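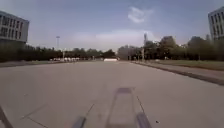
Entretien des grandes dalles béton : mes trucs en vrac

Parvis, cour de résidence, grande terrasse, c'est pareil en plus petit. Notes prises en octobre, complétées depuis.

Balayer d'abord. À sec, toujours. Balai large, poils durs, dans le sens de la longueur, et on ramasse au fur et à mesure sinon le vent remet tout.

Les joints : c'est là que ça se passe. Grattoir fin, on suit la ligne, on sort la terre et les petites racines. Puis eau chaude (reste des pâtes, très bien). Pas de sel, ça file dans la pelouse d'à coté.

Nettoyeur haute pression : buse large, 100 bars me suffisent, lance à bonne distance. Trop près ça marque le béton et les traces restent. Essayer dans un coin avant !

Taches de gras : terre de Sommières ou litière, une nuit dessus, balayer le matin. Recommencer si besoin. Ensuite brosse et savon noir Garg, 80 ml dans un seau.

Bordures : passer le coupe-bordure avant de laver, pas après. Je l'ai fait dans l'autre sens pendant des années, quelle perte de temps.

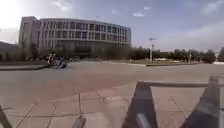
Arbres et terre-pleins

Le long des arbres, les feuilles. Ne pas les laisser sur le béton clair, elles font des auréoles brunes pénibles à ravoir. Souffleur tôt, vers 8 h, ou rateau à gazon si les voisins dorment encore.

Sacs : les Belus de 200 litres tiennent bien, remplis à moitié seulement. Pleins et mouillés, on ne les soulève plus.

Herbe du terre-plein : tondre en rejetant vers l'intérieur, jamais vers la bordure. Un coup de balai derrière quand même.

Plein soleil = pas de produit. Ça sèche trop vite, ça laisse des traces. Attendre l'ombre ou un jour couvert.

Hemant Tripathi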